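Trusomero Score Board, 14 inch
Home > Tools > Scoring and Folding
In stock, ships flat

I've been folding cards for longer than I've been running this shop, and for most of those years I did it badly! I had a steel ruler, an empty ballpoint pen and a lot of confidence. If that's your setup too, welcome, pull up a chair, this page is going to be a long one because I really love this board and I've got opinions about every groove in it.
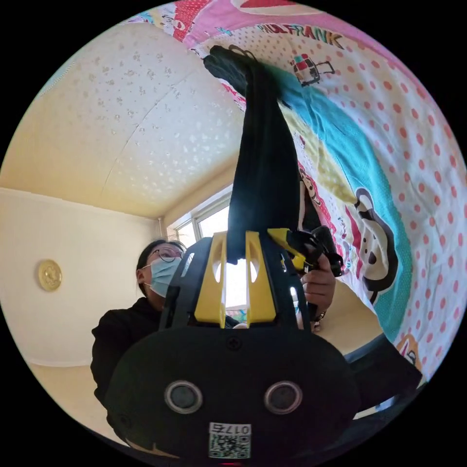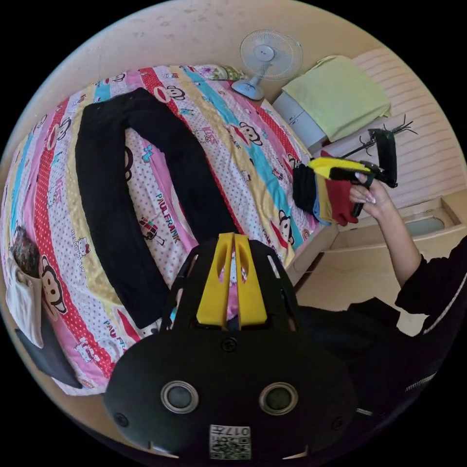

So, the board. It's 14 inches across the top, which means a full 12 inch sheet of scrapbook paper sits on it with room to spare and you don't have to hang anything over the side and hope. The grooves run top to bottom, every eighth of an inch, with a longer tick at each whole inch and a little triangle at the spots I use all the time (the middle of a standard card, the middle of a square card, and the one for a slimline). I like the triangles more than I expected to. I'm terrible at counting tiny lines after supper, and with the triangles I just drop the tip in and go.

There's a raised fence along the top and another down the left side. Push your cardstock up into the corner and it's square. If your folds have been coming out with the front panel a hair crooked, it's very likely the sheet was sitting crooked when you scored it, and a proper corner to push against fixes most of that. The fence is taller than the one on the last board I carried, so you can stack two layers of text weight paper for inserts and the top one won't ride up over the edge.

What's in the box

The score board
One two-ended scoring tool (fine tip and wide tip)
The envelope guide, which snaps into the back
A folded sheet of charts for card bases, envelopes and treat boxes

The board comes in 2 colors, pale gray and a dusty sort of teal. I have the teal at home and the gray here at the shop. The groove markings are easier to read on the gray if you work under a lamp. On the teal they're printed in white and they look prettier but I do find myself leaning in. Pick whichever one makes you happy when you see it on the table, they score exactly the same.

About that scoring tool

The fine tip is for anything light. Text weight, vellum, that lovely thin mulberry paper that everybody buys and then is scared to use. Go gently with it. Vellum especially will crack if you lean on it, and I'd much sooner you made three soft passes than one hard one.

The wide tip is for cardstock. I keep the Sakalauskas 115 lb smooth white in the shop and that's what I make nearly all my own card bases out of, and on that weight you want the wide tip and a decent firm pull toward you. Turn the sheet over, so the bump is on the inside of the fold. This is the bit people argue with me about! The ridge goes inside. The valley you pressed goes outside. It feels backward and I had a customer bring me a card she'd folded the other way just to prove it worked fine, and it did fold, sure, but the spine had that fuzzy cracked look where the white core shows through. On white paper you'd hardly see it. On navy you'd see it from across the room.

If you want to do nicer folds than the kit tool gives you, add a Stinitz folder to your order. It's a flat bone-style folder with one pointed end, and after scoring I run the long edge down the fold with a scrap of copy paper in between so it doesn't leave a shine. I've had mine so long the point has worn down to my own particular angle and I won't lend it to anyone.

The envelope guide

Okay, this is the part I was snooty about. I figured it'd be a gimmick. You flip the board over, snap the guide into the slot, look up your card size on the chart, and it tells you what size square to cut and where to put the first score. Then you just turn the paper a quarter turn each time, line the last score up with the mark, and score again until you've gone all the way around. Fold in the sides, fold up the bottom, glue, done.

And it works! My first one came out a little gappy at the bottom, and that was my fault for trimming the square by eye. My second was good enough to mail. I now make envelopes out of all the patterned paper I bought years ago and don't like anymore, and it's been a wonderful way to clear a shelf. A plain card in a loud envelope is such a cheerful thing to get in the mail.

A few things I'd tell you about the envelopes if you were standing at my counter. Stick with thinner paper, because four corners of heavy cardstock all meeting in the middle makes a lump. Glossy paper won't take an address unless you use a label. And round off the notches with a corner punch if you have one. The guide doesn't include a punch, which some of the other kits do, and I'll be straight with you that I miss it.

What I don't love

The storage slot for the scoring tool is too loose. If you stand the board up on its side on a shelf, the tool slides out and goes behind something. I put a bit of washi tape across mine. There's a fix for this coming from the maker, supposedly, but I've been hearing that since July and I'm not going to promise you anything.

The charts are printed small. I made a bigger version for myself and I'm happy to tuck a copy in with your board, just put "big chart please" in the order notes. No charge.

Also, the board doesn't cut. I mention it because I've had returns from people who thought it was a trimmer. There's no blade anywhere on it. If you need to cut, look at the Britton guillotine on the Trimmers page, or the little Britton sliding one if you only ever do card fronts. I use the guillotine for bases and the slider for everything else.

How I use it for a batch

Every fall I do my holiday cards in one big go, and I've got it down to a routine. I cut all the bases first and stack them with the good side down. Then I put the board right at the edge of the table, stack on the left, and score the whole pile without folding a single one. Folding comes later, in front of the TV, with the Stinitz folder and a cutting mat on my lap. Doing all of one thing and then all of the next saves my wrists, and I get much more even folds than when I was stopping to admire each card.

For stamped fronts, I score before I stamp if I'm stamping straight onto the base. The ink gets all its drying time afterward, and I'm not dragging my sleeve over a wet sentiment while I hunt for the middle groove. If I'm stamping on a separate panel and sticking it down, the order doesn't matter a bit.

For gatefold cards, score at the quarter points on each side (they have their own triangles, little hollow ones) and then shave a tiny sliver off one of the flaps. If you don't take that sliver off, the two flaps will bump into each other and the card will sort of pout open. Ask me how many I made before I figured that out. Actually, don't.

Accordion folds are where the even grooves really shine. Score one, flip the sheet, score the next, flip, and keep going. I make mini albums this way with the long offcuts from 12 inch sheets.

Cleaning and care

Wipe it with a damp cloth. Glue residue comes off with a rubber adhesive eraser, the kind that looks like a chunk of shoe sole. Please don't use nail polish remover on it, since the printed numbers will come right off with the glue. If paper dust builds up in the grooves, an old soft toothbrush run along them sorts it out.

Don't leave it in a hot car. Plastic plus sun plus a long crop weekend parking lot makes a board that rocks on the table, and a rocking board can't be flattened again. I've tried.

Ordering bits

Orders placed before noon go out the same day, except Wednesday, when I teach and the shop's closed. I pack each board between 2 sheets of heavy chipboard, and you should absolutely keep the chipboard. It makes great album covers and I'd feel bad if it went in the recycling.

If your board arrives with a chipped corner or a groove that catches, send me a note with your order number and I'll swap it. I check the fences on every one before it leaves, but I can't check every groove, there are just too many.

Returns are fine as long as the board hasn't been used with glue. Scored on is okay. I know you have to try it.

Goes well with

Stinitz flat folder, pointed end
Sakalauskas smooth white cardstock, 115 lb, by the pack
Britton sliding trimmer
Tear-and-tape adhesive, narrow roll
Rubber adhesive eraser

If you're making something odd (a card in a box, a waterfall card, one of those pop-up things with the side panels) and can't work out where the scores go, email me the finished size you want and I'll do the math for you. I enjoy it. Replies usually go out in the evening once I've had something to eat.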